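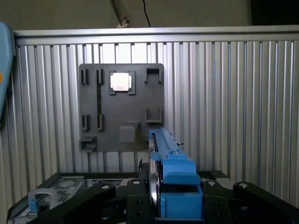
Flavari Equipment Planning Group

Budget season again, so a few posts on the card-handling cell everyone wants us to buy. I'm the one who has to sign, and I'm not there yet.

1/ The pitch: an arm picks up a card module, brings it to the mock motherboard, seats it in a slot. Fine. Our mock board is matte grey and fixed to a nice tidy wall. Our customers' racks are neither.

2/ The quote covers the arm and the gripper. It doesn't cover spare fingers, fixtures, or the person who rewrites the program when a supplier changes a latch. Wiroj asked for those numbers in December. Still waiting.

3/ Fixtures alone: $3000 each, and we'd need five. That line was missing from the first two versions of the budget. I found it in a footnote.

4/ Waraporn says we should lease for a year. I like that better, but read the return clause — "normal wear" is whatever Siregar decides it is.

5/ I've also asked what happens when a card goes in crooked. "The software handles it" is not a line item. Who pays for the bent pins?

6/ Where I've landed for now: one cell, leased, three months, our own cards and our own chassis. Soledad picks the cards, so the vendor can't. If the labour hours don't move, it goes back.

7/ And no, I'm not approving the colour touchscreen upgrade. Stop putting it in the cart.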